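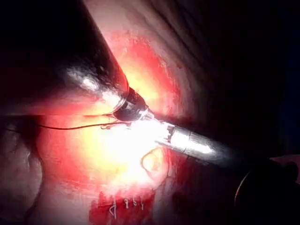 Suture Thread Tracking for Semi-Autonomous Knot Tying
Final project report, Medical Robotics Software Lab
May 29, 2022

1. Goal

The Plokent code base already had a motion planner for two-instrument knot tying, but it took the thread position from a person clicking points on the video. Our project replaced the clicking with a perception module. It finds the thread in each video frame, finds the two instrument tips, and sends the planner a curve and two tip positions. We did not work on force control or needle driving.

2. Data

We labeled 3,921 frames. Each label is a chain of points along the thread plus one point per instrument tip. We kept 1,035 frames for testing and used the rest for training. The split was made by clip and not by frame, as frames close together in one clip are almost the same and would make the test too easy.

Labeling took longer than planned. The Olturum labeling tool only supported closed outlines when we started, so we wrote an import script for open curves. The script is in tools/ and needs the config file in the same folder.

We used these rules for hard cases:
Cut ends and tails from finished knots get their own label, "old thread."
A loop lying on the tissue is labeled as one curve that crosses itself.
Where the thread fades into the tissue, the curve stops. We did not guess the rest.

3. Method

The first stage is a small segmentation network with four classes: live thread, old thread, instrument and background. The second stage thins the live thread mask to a line and joins the pieces into one curve. Joining is done by cost. Two ends that are close and point the same way are cheap to join, and sharp turns are expensive.

Glare was the main problem. Under a strong light the tissue next to the tips washes out to yellow and white, and a dark thread shows up well there but breaks apart in the deep red areas. Pale threads are the opposite. We added random brightness changes during training, with a bright spot placed near the tips and a falloff toward the corners. This helped more than any change to the network.

Instrument tips are found from the instrument mask and then smoothed with a Kalman filter. When the tips nearly touch, the two masks merge. In that case we hold the last separate estimate and lower the confidence value sent to the planner.

4. Connection to the planner

The module publishes one message per frame through Bennani, the lab's message layer. The planner waits if the confidence is low for more than 150 milliseconds. We tried a longer wait first – the planner then moved on stale curves and missed the thread in replay.

5. Results

We replayed 21 test clips through the full pipeline with the planner in dry-run mode. Most failures came from frayed thread ends near a tip, where the thinning step made extra branches and the joining step picked the wrong one. Old thread was sometimes joined to live thread when the two crossed. Loops were usually found, but the over and under order at the crossing was often wrong, and the planner needs that order to choose an approach side.

6. Open work

Branch removal should use thread width. The crossing order probably needs several frames instead of one. The Allov simulator can render crossings with known order, and an export script for it was started in April but is not finished – it writes the curves correctly and leaves the order field empty.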